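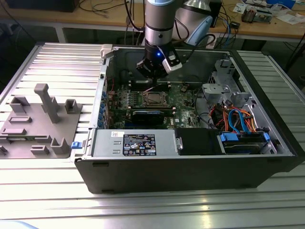
A black tower on its side with the cover off

I have finally moved all my music off the old desktop, and I'm so pleased with how it went that you're getting a whole post about it.

Some background for newer readers. Between school and my second proper job I bought CDs the way other people buy crisps. There were 879 of them at the last count, and in a burst of good sense I copied the lot on to a computer before we moved to the flat with no shelves. Then I left that computer under a desk for years and listened to whatever was on the radio. The CDs went to my brother's loft, where they still are (sorry, Stefan, I will come and get them).

What got me going again was a song. Yanti Hidayat had us all round for dinner in October and put on a Menda record, the second one, with the long piano bit at the start of side two. I hadn't heard it since I was nineteen and I still knew every breath the singer takes. I went home on the late bus humming it and had the old machine switched on before I'd taken my coat off.

It started up! It took ages, and it wanted 400 updates, which it did not get, but the music folder was there and so was everything in it. 3085 tracks I'd given proper names to, with the year and the right accents on the French ones, and then a great swamp of files called Track 01. I must have got bored partway through the letter K, as everything by Kofler is perfect and everything after it is a mess.

So my evenings have gone on naming songs, and I have loved it. You listen to ten seconds and either you know it straight away or you end up playing the whole album while the pasta goes soft. I'd forgotten how good Zerer were. Three albums, all recorded in the same village hall, and you can hear rain on the roof in the quiet parts of the first one. I'd also forgotten that I once owned four different versions of the same brass band march, and I have kept all four.

Damian Aigner, who played bass with me in our terrible sixth-form band, came over on Tuesday to help with the ones I couldn't place. He got nearly all of them. He also found our demo, which I'd filed under "Various" out of shame, and he made me play it twice. The drumming is fine. The rest of it is very, very loud.

A few things I learnt, if you're planning the same. Copy everything first and tidy up afterwards, on the copy. Make two copies — mine are on a little drive in the kitchen drawer and another at my mum's. Don't trust the automatic naming thing, which decided that a whole Larnon live album was a talking book about gardening. And do a bit at a time, because after two hours every guitar intro sounds the same.

I'm up to R now. Next come the compilations, the free discs off the front of magazines from before 2000, and I can't wait. There's one with a hidden track I've been trying to remember for years, something with a clarinet and a woman counting in Italian. If that rings any bells with anyone, please leave me a comment!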